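Outdoor Slatted Tables: Common Questions

How do I clean between the slats?
Brush first, then wash. A dry paintbrush or an old dish brush pushes most of the grit down through the gaps. After that, use warm water with a little dish soap and wipe along each slat. Rinse from the top and let it air dry.

Can I use a pressure washer?
We don't recommend it on any of our slatted tables. A garden hose is enough.

Will small things fall through?
Coins, screws and pencils can. If you use the table for crafts or cards, put something flat down first. A tray or a thin board works, and so does a placemat if it's stiff enough.

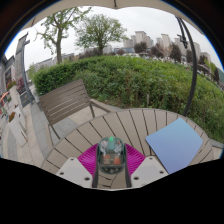
Tablecloths are fine too, but take them off at night. Damp cloth left on the slats leaves marks, and the marks take a good sanding to get out.

Can I leave it outside all winter?
Yes, with a cover. Leave a gap at the bottom so air can move. Without a cover, expect the color to fade by the second August or so.

A slat is loose. What should I do?
Turn the table over and tighten the screws by hand. If a screw just spins, write to us and we'll send a longer one. Replacement slats for the round Gresano come in packs of 4 — please tell us which position you need, as the outer ones are shorter.

Who answers the repair emails?
Kenta Amano handles parts and repairs. Mornings are best if you need a reply the same day.

Do you sell the Skeratora cover separately?
Yes. It fits the round table only.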